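Hamik peg board demonstrations: data card

Version 2. Maintained by the Vumetent group. Questions and corrections go to the issues page, where they will be read, though sometimes slowly.

What is in it

1,560 demonstrations of a robot arm putting foam-board pegs into matching holes, all of them driven by a person. Part of the set was driven from a desk with the Dritine hand controller, and part by holding the arm and moving it through the task. Each demonstration has the joint positions, the gripper opening, the picture streams and a short text label naming the piece.

The first version of this card said the set "teaches a robot to match shapes". We have taken that line out. We don't know that it does, and we have some reason to doubt it. What the set holds is a record of people matching shapes while a robot was attached to them, and readers should start from there.

How it was collected

The operator is given a piece and a board. They pick up the piece, carry it to the hole they think is right, line it up and let go. A try counts as finished when the operator presses the end button. It counts as a success when a second person, looking at the last second of video, agrees that the piece is in.

That second person matters. When we let operators mark their own work, they were kind to themselves. A piece leaning in its hole was "in" at ten in the morning and very much "in" by half past four. We relabelled 200 of the early tries and changed enough of them to stop trusting the rest, so all the labels in this version were done again.

Operators working by remote control could see the same views that are stored with the data, and could also see the workspace directly. This is a flaw. A person who looks up at the real board knows things that a model fed on the stored views does not. We tried covering the line of sight for part of the work, and those tries carry the tag "screen_only". If you intend to claim anything about what can be learned from the pictures alone, please use that part and say so.

Hand-guided and remote tries are different animals

The hand-guided tries are shorter and smoother, and people like them for that. They also contain a lot of force that never shows up in the joint record. A person with a hand on the arm feels the rim of the hole and gives a small push sideways, and the record shows the arm drifting neatly into place as if by good judgement. A model copying that drift has no access to the feeling that caused it.

The remote tries are slower, full of pauses, and frankly ugly in places – an operator will hover, go down, come back up, turn the wrist a little and go down again. We have left the pauses in. Version 1 trimmed them, and trimming them threw away most of what the operator was doing to solve the problem.

Mixing the two kinds without telling the model which is which made our own results worse. Yours may differ.

Known problems

The round holes are too easy. A cylinder doesn't care how it is turned, so a good score on cylinders says almost nothing about the star or the hexagon. Any single success rate over the whole set hides this. Report by piece.

Holes look alike from a distance. Boards have more than one round opening, and the size is what tells them apart. Several failures labelled "missed" are really the right movement towards the wrong hole. There is a separate label for this, "wrong_target", but it was added part way through and older tries may lack it.

Foam gives. A piece slightly out of line can be pressed home anyway, and an operator soon finds this out. Don't expect habits learned here to carry over to a hard board.

The Serra test split shares boards with the training split. It does not share operators. It measures whether a model copes with a new person's habits, and it has been quoted as if it measured something grander.

Clock drift between the views and the arm record was corrected in processing. We checked the correction by eye on a sample only.

What we would not use it for

Claims about general skill with the hands. Claims about reasoning over shape, unless the boards have been changed as well. Comparisons of one control method against another, as the operators were not shared out evenly between them.

Views of the work
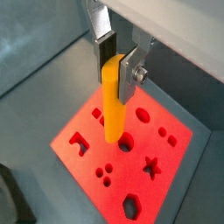

Wrist view, yellow cylinder over a round hole.
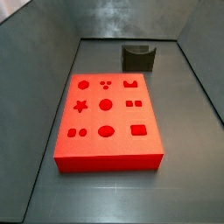
Comments on this version

Dritine users' list: We trained on the remote part only and would push back a little on the pauses. With them left in, our arm learned to stop above the board and stay there. It had plainly copied the hesitation and none of the thinking behind it. We ended up shortening any pause where the gripper was still, but keeping the small up-and-down moves, and that got it going again. On the round pieces the change was large. On the star we saw no change that we would be willing to defend. It would help if the next version marked where each pause starts and ends, so that people can make their own choice.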